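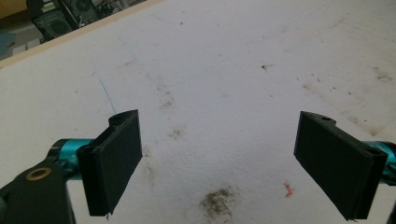

Page last modified: November 2023

About Brillstead

Brillstead is a lodging representation company. We contract with small independent hotels, inns and guesthouses, load their rooms and rates into the systems that travel agents and tour operators book from, and handle the reservations that come back. We do not own or manage any property, and we do not sell to the public from this site.

The current portfolio is 379 properties with a combined 2,759 rooms. Most have fewer than 10 rooms. The upper limit for a new contract is 200 rooms. Properties that grow past the limit while under contract may stay until the contract ends.

What we do for properties

Each property gets a single room and rate file, which we build from its own rate sheet. The file holds room types, bed types, maximum occupancy, meal plans, child ages, seasonal rates, minimum stays, closed dates and cancellation terms. Once the property has signed off on it, the file is sent to every sales channel the property has chosen. Changes are made in the file only, never channel by channel.

Reservations are delivered in one of three ways: into the property's own management system where a link exists, into the Rerkix extranet, or by email with a request for confirmation. Email delivery is still used by a good number of the smaller guesthouses and will continue to be supported. A reservation sent by email is not treated as confirmed until the property replies, and room stock for those properties is held on an allotment basis with a release period set in the contract.

We also answer agent questions before and after booking. These are mainly about parking, late arrival, step-free rooms, connecting rooms and bed setup. Answers are taken from the property's fact sheet. If the fact sheet does not cover the point, we ask the property and add the answer to the sheet.

What we do for agents and tour operators

Agents with a valid industry number can book at the contracted rate with commission included. Tour operators can apply for net rates, which are quoted without commission and may not be shown to the public on their own. Group requests, meaning five or more rooms for the same nights, are quoted by hand. They are not bookable through the connected systems, even when the rooms show as open.

Commission is paid after departure, once the property has confirmed the stay. No-show commission is paid only when the property has collected the no-show charge. Statements are monthly.

Rerkix

Rerkix is our reservation and content system. It was written in house after two earlier products failed to handle shared bathrooms, whole-house bookings and rooms that are sold under more than one type. A room in Rerkix is a physical unit first and a product second, so a two-bedroom suite that is also sold as two single rooms closes correctly when either half is booked.

Properties reach Rerkix through a web browser. No software has to be installed. The extranet covers rates, stock, closed dates, reservations, invoices and the fact sheet. Photos are uploaded there as well, at full size; the system makes the smaller versions. User accounts are issued per person and should not be shared between front desk staff.

The October release changed how minimum stays are read. The rule is now taken from the arrival date in all cases. Properties that had set different rules on consecutive nights should check their calendars, in particular over long weekends and school vacations.

The Taheri standard

Taheri is the name of our property standard. It is not a star rating and does not replace one. It records whether a property delivers what its fact sheet says. An inspector stays one night, booked under the normal terms, and checks the sheet line by line. Items include:

Room size and bed size as stated
Hot water at the shower within the stated time
Heating and cooling, where listed
Working locks on doors and ground floor windows
Smoke alarms in sleeping areas and hallways
Noise sources named on the sheet, such as bars, roads or church bells
Breakfast hours and what is served
Arrival directions, followed on foot or by car as written

A property passes, passes with corrections, or is withdrawn from sale until corrected. The result is sent to the owner with the inspector's notes. We do not publish scores. Style, furniture and decoration are outside the standard, and inspectors are told to leave them out of their notes.

Bulloma

Bulloma is our ground service unit. It arranges station and airport transfers, luggage forwarding between properties and, in some regions, bicycle rental for guests on multi-stop trips. Bulloma services can be added to any reservation of two or more properties. They are priced separately and have their own cancellation terms, which are printed on the voucher.

Luggage forwarding runs door to door. Bags must be tagged and left at the front desk by the hour shown on the voucher. Properties without a staffed desk need a locked space for bags before they can be listed for this service.

Ownership and funding

Brillstead is privately held by its employees. Income comes from a fee on completed stays and from Bulloma services. There is no joining fee, and properties do not pay for position in search results. Default sorting in the agent site is by distance from the point searched.

Guest and payment data

Guest names, stay dates and contact details are passed to the property for the purpose of the stay. Card details are held by a payment processor and are shown to the property only as a one-time virtual card. Brillstead staff cannot view full card numbers.

Contact

Properties under contract should use the message form in the extranet, which attaches the property code. Agents should quote the reservation number in the subject line. Guests with a question about an existing booking should contact the agent or operator that issued it. Requests to join the portfolio are reviewed in the order received and need a current rate sheet, a floor plan with room numbers and a copy of the operating license.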